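Clalwood Community Workshop
Monthly safety walk: bench room, store and loading door
Checked by: Siiri Vuorinen
Month: January
Marks: OK / Fix / Stop use
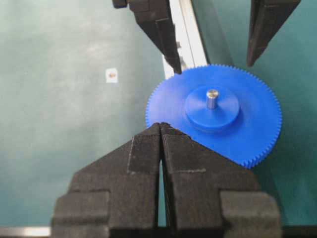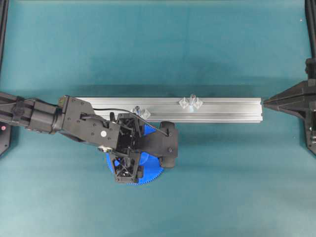 The main item this month was slips and small parts underfoot. Two people reported skidding on bits dropped near the store door, and the floor there is smooth sealed concrete. Anything round that leaves a bench ends up on it. A part like the blue gear, with its short metal shaft, should go back in a lidded tub when work stops. The clear plastic pieces worry me more, as they would be hard to spot on a gray floor. Clear parts go in the yellow tubs from now on.

1. Floors and walkways
Main aisle clear: OK
Store door threshold: Fix. Rubber strip has lifted at the left end. Taped for now.
Mats flat, no curled corners: Fix. The mat by the sink has curled again. Replace it, do not glue it.
Brooms and magnetic sweeper on hooks: OK. Sweeper handle is loose but usable.

2. Fire and exits
Exit signs lit: OK
Extinguishers in place, pins and tags present: OK for 3 of 4. The one by the loading door has no tag. Gauge reads in the green. Karppinen asked to bring a new tag on Friday.
Loading door opens fully from inside: OK, but stiff. It took a shoulder.
Nothing stored within 30 inches of the electrical panel: Fix. Folding chairs were leaning on the wall beside it. Moved during the walk. They were there last month too.

3. Electrical
Cords free of cuts: Stop use on the orange extension cord, outer jacket split near the plug. Removed and cut up.
Outlet covers: OK
Power strips plugged into each other: Fix. Found one pair under the back desk.
Wunari shop vacuum: OK. Filter is full, please empty it after sanding.

4. Ladders and shelving
Mindik stepladder: OK, feet good, spreaders lock.
Tall ladder: Stop use. Second rung turns by hand. Tagged and chained.
Shelving fixed to wall: OK except the end bay, where one bracket screw has pulled out.
Heavy items on lower shelves: Fix. Paint cans are back on the top shelf.

5. First aid and eye protection
Kit sealed and stocked: Fix. Out of medium bandages and the burn gel is past date.
Eyewash bottle: OK
Safety glasses at door: OK, though several pairs are badly scratched. Throw those away.

Follow-up
Work order 1226 covers the threshold strip and the shelf bracket. The tall ladder stays chained until I have taken the tag off myself. Cords and mats will be looked at again on the next walk.

S. Vuorinen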